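Cell 2 walkaround, table and handling station: checklist with my comments
Zatcombe site, 7 Jun 2025. Filled in by Eetu Tikkanen, second shift

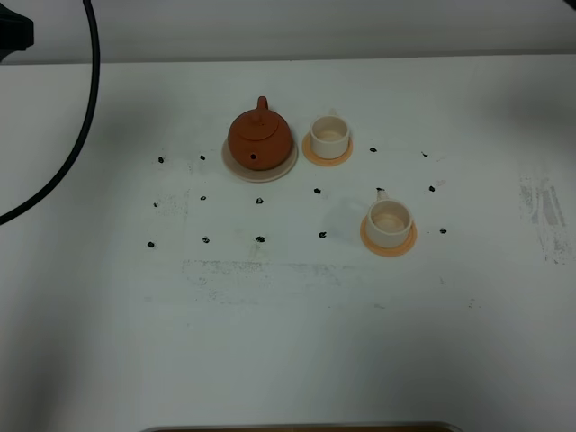
1. Table surface clean before start
Result: NOT OK
A patch of gray smudging on the right side, plus a band of it across the middle. I know we're all used to it by now, but the wipe-down is still on the sheet and it still has to get done before anything runs. On the old manual bench everybody wiped their own patch without thinking. Now the table is sort of everyone's (you know how that goes), so I'm putting a name on it: whoever signs on to the cell wipes the table. Me included!

2. Position marks readable
Result: OK, with a comment
The black marks are there and you can find them, but they're blots. A crisp mark is a lot easier to set a saucer against. I'd like them redone when Komum comes in for the August service, and please let one of us stand there while they do it. We're the ones who look at them all day.

3. Test set complete
Result: OK
Teapot with its lid on, two cups, three saucers. The pot goes on the beige saucer and the cups go on the orange ones. I mention the colors only because the training sheet is in black and white and two people asked me this week.

4. Cables clear of the work area
Result: NOT OK
Black cable lying across the upper left part of the table. Ticket 743 is open for it. It needs a clip or a proper channel, and tape doesn't count, we tried tape on Cell 1 and I was the one scraping it off.

5. Emergency stop reachable from both sides
Result: OK
Pressed both, both latched, both reset. I had the two newest people do the pressing while I watched. If you've only ever worked hand packing, you've never had to stop anything bigger than yourself, and it's worth feeling how hard that button is before you need it.

6. Light level at the table
Result: OK, barely
A little dim toward the corners. The machine doesn't seem to care, but I do, because checking a rim for chips is still my job and my eyes are 55 years old. Can we get the second lamp back from the Trollel line?

7. Floor markings and walkway
Result: OK
Yellow line is fresh. The pallet that kept creeping over it has been moved to bay 13 and I hope it stays there.

8. Handover notes read and signed
Result: NOT OK
Two shifts with no signature. This is the part that has changed most for us, I think. We used to hand over by talking, standing around the bench with our coats half on, and you'd hear that a batch was running thick or a handle was coming out crooked. Now the log says 159 cycles, no faults, and everybody goes home. No faults doesn't mean nothing happened! Please write one sentence, even if it's a boring one.

9. Hand work rotation followed
Result: OK
One hour watching the cell, then one hour on hand finishing. I grumbled about this in the beginning and I take it back. My shoulders are better than they've been in years, and the hour of finishing keeps me from going glassy-eyed at the screen. If Ruotsalainen want to stretch the watching to two hours when they update the schedule, I'd ask them to come and try it first.

10. Guards and door switch
Result: OK
Opened the door with the cell idle, got the light and the message. Hinge squeaks. Oil it.

Left open: items 1, 4 and 8. Item 1 I'll do myself before sign-on. Item 4 goes to maintenance under the same ticket, and item 8 I'm bringing up at the shift meeting, with donuts if that helps.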